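Notebook – sourdough starter drying, Wednesday

Second go at drying the Stuvach starter so we can mail it out without jars breaking. Last batch went gray at the edges and smelled like nail polish. Too thick, I think. Kiyoshi says too warm. Could be both.

Fed at 7 am, equal parts flour and water, rye this time. Peaked before lunch. Spread it on parchment with the offset spatula, thin enough to see the pencil grid through it. 50 g per sheet, 4 sheets. Fan on low, no heat.

Hiyori wants a control in the oven with just the light on, so sheet 4 went in there. Tape on the oven door!! Greer preheated it with a sheet inside last month.

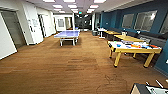 Checked again at 3 pm. Sheets 1 and 2 curling at the corners, middle still tacky. Flipped both. Sheet 3 has a fold in the parchment and it pooled there, so that bit will be behind the rest. Scraped the pool off, 2 g, tossed it. Oven sheet further along than I expected but the color is a bit yellow. Dont love it.

Weights at 5 pm:
sheet 1 – 28
sheet 2 – 29
sheet 3 – 31
oven – 27
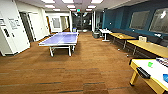 Should bottom out near 25 if the flour was dry to begin with, which it never is. Leave all of them overnight. Kianoush has the early shift and will weigh before anybody opens the windows – damp air put weight back on the last lot.

When it snaps clean: crumble by hand, no blender, the blender heats it. Then paper envelopes inside zip bags. Label with flour type, we had two unmarked bags in March and had to guess.

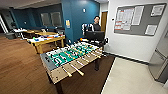

To do
- revive 5 g from each sheet, lukewarm water, same flour, note hours to first bubles
- ask Shigeru if the Gaillard rye is back in, down to the last bag
- test envelope to Greer by regular mail, see what shape it arrives in
- new parchment, the flat sheets, not the roll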